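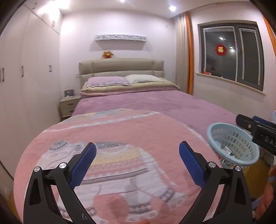 ベッドの足元に掛かった象柄の毛布と、手持ちグリッパーの青い指先

トップ > Ulterについて > 私たちのこと

私たちのこと　しごと　Brollness　読みもの　採用　お問い合わせ

Ulterについて

家のことを機械に任せられる日は、もう来ているのでしょうか。

Ulter(アルター)を訪ねてくださる方の多くが、お茶をひと口飲んだあたりで、少し遠慮がちにこの質問をされます。「で、結局のところ、洗濯物は畳めるんですか」と。畳めるものもあります、とお答えしています。条件がそろっていればTシャツは畳めますし、タオルもずいぶん見られる仕上がりになってきました。けれど、お子さんが脱いだままの裏返しの靴下や、家族で引っぱりあった毛布となると、まだお返事に困ってしまいます。このページでは、その困り方も含めて、私たちがどんな会社なのかをお話しさせてください。少し長くなりますので、どうぞ飲みものでもご用意のうえで。

はじまりのこと

Ulterをはじめたのは、ショーナ・ダンスタン(Shona Dunstan)です。もともとはホテルのリネン係で、毎朝まだ暗いうちから客室のシーツを替えていました。本人はこの仕事がとても好きで、いまでも会議の途中でテーブルクロスの角がずれていると、話しながら手が伸びて直してしまいます。ただ、腰を痛めて現場を離れる先輩を何人も見送ったそうで、「好きな仕事なのに、体のほうが先に終わってしまうのはさびしい」という気持ちが、ずっと胸のどこかにあったといいます。

そのショーナが、ある展示会でベッドメイクをする機械の実演を見ました。シーツは真っ白で、しわがなく、ベッドのまわりには十分すぎるほどの余白があり、機械は実になめらかに動いていたそうです。拍手も起きました。ところが彼女は、終わったあとに説明員の方のところへ行って、「これ、壁ぎわのベッドでもできますか」と聞いてしまったのですね。返ってきたのは、申し訳なさそうな苦笑いだったとか。

帰り道、電車の中でずっと考えたそうです。機械を作る人たちが怠けているわけではもちろんない。ただ、壁ぎわのベッドのことを伝える人がいないのではないか。毎日シーツを替えている人の手がどんなふうに迷い、どこで力を抜き、どこで「まあこのくらいでいいか」と決めているのか、それを機械の側の言葉に直す仕事があってもいいのではないか。そう思いついたのが、いまの会社のもとになりました。

ほどなくして、溶接工場で設備の保全をしていたソリン・ヨルダケ(Sorin Iordache)が加わりました。こちらは機械の側の人です。ショーナが家の中から、ソリンが工場の床から、同じところに向かって掘り進めていったような具合で、いまだに二人の意見はよく食い違います。食い違ったまま昼ごはんに行き、食べながらまだ続けています。現在は8人の所帯になり、昼ごはんの席もずいぶんにぎやかになりました。

どんな仕事をしているか

ひとことで申しますと、家事や現場の手仕事を、機械がどこまでできるのかを調べる会社です。ロボットそのものは作っておりません(よく間違えられます。お電話で「一台おいくらですか」と聞かれることもあり、そのたびに申し訳ない気持ちになります)。ロボットを作る会社や、これから導入しようかと迷っているお店、工場からご相談をいただいて、仕事をひとつずつほどいていきます。

たとえば「ベッドを整える」という仕事があるとします。人に頼むならそれで通じますが、機械に頼むとなると、そうはいきません。毛布の端を見つける。端だと思ったものが折り返しの途中ではないと確かめる。つまむ。つまんだつもりで下のシーツまで一緒につまんでいないかを感じとる。引く。引いたときに反対側がずり落ちないようにする。枕があれば、どけるのか、よけるのかを決める。柄に上下のある毛布なら、どちらを頭のほうに向けるかも気にしなくてはいけません。絵の上では脚や背中のかたちをしていても、指が触るのは一枚のやわらかい布です。

布というものは、本当に困った相手です。箱なら、昨日も今日も同じ箱のかたちをしています。布は置くたびにかたちが変わり、しかも触った瞬間にまた変わります。人間はそれを、見てから考えるというより、触りながら考えているようなところがあって、ここを言葉や数字にするのに、私たちはいちばん時間をかけています。

そのための道具のひとつが、手に持って使うグリッパーです。人の指で作業をすると、どうしても器用すぎるのですね。指の腹で布をくるくると寄せたり、小指でちょっと押さえたり、無意識にいろいろなことをしてしまいます。機械と同じような二本指の道具に持ちかえて、同じ仕事をやってみると、自分がどれだけ小指に助けられていたかがよくわかります。新しく入った人には、まずこれで自分のハンカチを畳んでもらうことにしています。たいていの人が途中で笑い出します。

Brollnessのこと

そうして集めた「つまずき」を書きとめるための書式を、私たちはBrollness(ブロルネス)と呼んでいます。名前はショーナが子どものころ、散らかった部屋を指して使っていた自己流の言葉だそうで、社内でもはじめは冗談半分だったのですが、そのまま定着してしまいました。

Brollnessでは、ひとつの家事をなるべく小さな動作に分けて、それぞれについて、人がやった場合、手持ちの道具でやった場合、機械に任せた場合の三通りを並べて書きます。うまくいったかどうかに加えて、どこで手が止まったか、止まったあとに何をしてごまかしたかも書きます。この「ごまかし」の欄がなかなか大事で、現場の方にお見せすると「そうそう、うちもこうやってる」と身を乗り出してくださいます。いま、登録されている動作は400を超えました。台所まわりの項目が多く、寝室まわりがそれに続き、お風呂場はまだ薄いのが正直なところです。水と泡は、布とはまた別の困りものでして。

お店と工場でのこと

家の中のことばかり書いてしまいましたが、お店や工場のご相談も同じくらい大切にしています。

リネンのクリーニング工場であるBruleck(ブルレック)さんとは、創業まもないころからのお付き合いです。乾いたシーツの山から一枚を引き出して、角を見つけ、仕上げ機に差し込む。ベテランの方はほとんど手元を見ずになさいます。ここに機械を入れたいというお話で、まずは試しに、大きさをそろえたシーツ100枚を用意して通してみました。結果は、角を見つけるところまではなかなか頼もしく、山から一枚だけを引き出すところでたびたび止まる、というものでした。二枚目がくっついてくるのです。ソリンは「二枚つかんだことに気づけるなら、それだけで半分は合格だ」と言い、ショーナは「気づくまでに人なら次を終えている」と言い、これもまだ決着していません。

結局Bruleckさんでは、山をほぐす役を人に残して、その先を機械が受け持つかたちになりました。全部を任せるつもりでいらした工場長さんには、最初は少しがっかりさせてしまったかもしれません。それでも、かがんで持ち上げる回数が減ったと現場の方から聞いたときは、ショーナがしばらく黙ってうなずいていました。

もうひとつ、焼き菓子のお店Tatlı(タトル)さんのことも書かせてください。閉店後の片づけを少しでも楽にしたい、というご相談でした。トレーを重ねる、台を拭く、残った包みをかごに集める。このうち、重ねるのは機械が得意で、拭くのはまあまあ、集めるのがいちばん苦手でした。くしゃっとした包みは、つかむ場所によってかたちも重さのかかり方も変わりますし、強くつまめば中身がつぶれてしまいます。店主の方が「つぶれたらスタッフのおやつにします」と言ってくださって、その日の試験は、みんなでずいぶんおやつをいただいて終わりました。

それで、もうできるのですか

最初の質問に戻りますね。いま私たちがお答えできる範囲で、なるべく飾らずに書いておきます。

かたちの決まったものを、決まった場所から決まった場所へ運ぶこと。これは工場でもお店でも、もう安心してお任せできる場面がたくさんあります。食器を棚に戻すことも、棚のほうが整理されていれば、だいぶできるようになってきました。床の掃除については、皆さまのほうがよくご存じかもしれません。

布を畳むことは、種類によります。社内で続けているタオルの試験では、一枚を畳み終えるのに約20秒というところまで来た機種もあって、これには私たちもつい声をあげてしまいました。ただし、タオルがきちんと一枚で置かれていた場合の話です。洗濯かごにまとめて入った状態からだと、時間を測る以前のことが起こります。

ベッドを整えることは、まだ難しいです。寝室というところは、どのお宅も広さにゆとりがなく、窓があってカーテンが下がり、枕元には大事なものや小さな飾りが置いてあります。通り道をふさがず、何も落とさず、大きな布を静かに動かす。書いてしまえば一行ですが、ショーナにこれを読んでもらったら、「一行で書かないで」と赤鉛筆で戻ってきました。

一方で、全部できなければ役に立たないかというと、私たちはそうは思っておりません。毛布の片方の端を持っていてくれるだけの機械。重い敷きパッドを持ち上げているあいだ、支えていてくれるだけの機械。そういうものなら、思っているより近くまで来ている気がします。腰の痛い方や、ひとりでベッドを直すのがつらくなってきた方にとって、反対側に手がもうひとつあるというのは、どんなに心強いことでしょう。ショーナがホテルにいたころ、シーツ替えは二人一組だったそうです。

お仕事をご一緒するときのお願い

ご相談をいただくときは、立派な資料はなくてかまいません。それよりも、普段のままの現場を見せていただけるとうれしいです。お客さまが来るからと片づけてくださるお気持ちはたいへんありがたいのですが、片づいてしまうと、私たちの見たいものがなくなってしまうことがよくあります。

ご家庭にうかがうときは、入ってよいお部屋、触れてよいもの、記録してよい範囲を、先にご家族と一緒に決めています。途中で気が変わられたら、いつでもおっしゃってください。その日の記録はその場で消して、あとはお茶だけいただいて帰ったことも何度かあります。

できないことは、できないとお伝えします。機械を入れないほうがよいという報告書も、これまでに何通もお出ししてきました。営業としてはどうなのかとソリンの古い友人に心配されたことがありますが、そういうお客さまほど、しばらくしてから別のご相談で戻ってきてくださるので、ありがたいことだと思っています。

見学について

水曜の午後は、作業場を開けています。手持ちのグリッパーでハンカチやタオルを畳んでいただけますので、機械の気持ちを少し味わってみたい方はぜひどうぞ。お子さんにもなかなか人気があり、大人より上手なことも珍しくありません。お問い合わせのページから、ご希望の時間と人数をお知らせください。ご自宅の「どうしても畳みにくいもの」をお持ちいただくのも大歓迎です。6月にいらした方はボックスシーツを抱えてこられて、その日はソリンが夕方までかかりきりになりました。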